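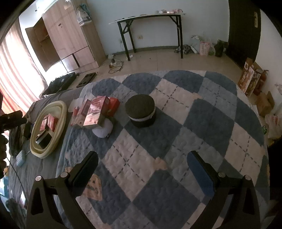
A quilted comforter in slate blue and off-white checks.

The spare room comes back

For years the spare room in Whitlock was where the ironing board lived. Houses in the old mill district are narrow, and when the last wave of families moved out of them, the back bedrooms filled up with boxes and exercise bikes. Now the beds are going back in.

The reason is the rail line. Since the Valtosness branch reopened in January, people who moved away for work can be home in 2 hours, and they come for the weekend. They need somewhere to sleep. The town has one inn, with 18 rooms, and it is usually full by the middle of the week.

Pirkero, the bedding shop on the main street, has changed its front window to suit. Towels used to take up most of it. The shop now gives that space to twin and full comforters, and it keeps 16 patterns in stock. Checks and stripes sell best. Plain white sells worst, mostly to people who rent rooms out.

Older quilts are coming out of closets too. A cotton quilt that has been folded for ten years will have creases that washing alone won't remove. Hang it over two lines outdoors for an afternoon, turn it, and fold it a different way when it goes back. Check the stitching before it goes anywhere near a machine. Loose thread can be mended in an evening, but a torn seam takes a lot longer.

Heating is the harder problem. Many back bedrooms were shut off to save fuel, and the walls are cold to the touch well into spring. Clatier, which repairs radiators across the county, has a waiting list of three weeks. Some owners have settled for a heavier blanket and a door left open to the hall.

Whitlock had 2,286 residents at the last town count, fewer than it had beds a generation ago. On a Saturday night it feels like more. The bakery has started opening an hour earlier on weekend mornings, and the parking behind the station is full by nine.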